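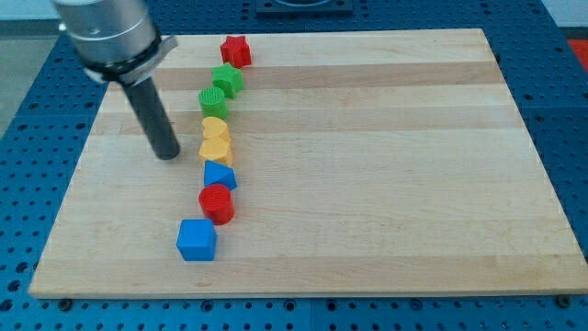

Oct 26, 2022
From: Rodica Ciobanu
To: toy-library list
Subject: Re: Shape sorter blocks, which ones belong together?

Alan wrote:
> I've been through the box marked Aitken and there are blocks in it from
> at least two sorters. Some of the stars won't go through the lid at all.
> Before I throw anything away, does anyone know what a full set should
> have in it? Also, what are people using to clean them? The cylinders
> have ridges on the ends and the muck sits in there.

Alan,

Please don't throw any away yet. I had the same trouble in January with the Clemia box and ended up keeping nearly all of it.

The shapes I've got out on the board at the moment are stars, hearts, cylinders, a triangle and a cube. Colour is no help in matching them. I have a red star and a green star of the same form, and the cylinders are one green and one red. The hearts are both yellow. So if you've been sorting by colour I would tip them all back in and start again by shape.

What I do is put them in a line on a chopping board, same shapes next to each other, and then try each one in the lid. Anything that sticks goes in a separate bag with the name of the box on it. The stars are the worst for this — a small difference in the points and they jam. Try turning them before you give up, as one of mine went in on the fourth go.

As for what a full set should have, I don't know for the Aitken one. The Prisumen sheet in the folder gives 2 of each shape, but that is for their own sorter and the lid is different. Is there a number moulded inside yours? Ours has 3328 on the underside of the lid and I found the right list from that.

Cleaning: warm water, washing-up liquid and an old toothbrush for the ridged ends. I don't put them in the dishwasher. Stand the cylinders on their sides on a tea towel afterwards or the water stays in the ridges. The wooden board I only wipe, it doesn't like soaking.

If you do have spares, I'm short of a blue triangle for the Lirkano box and would take a cube in any colour provided it fits. Mine is blue and looks a bit big next to the rest, so I want to check it against another one before the box goes out again. I can bring the lid along if you'd like to try your stars in it.

The bags are in the top drawer, under the labels.

Rodica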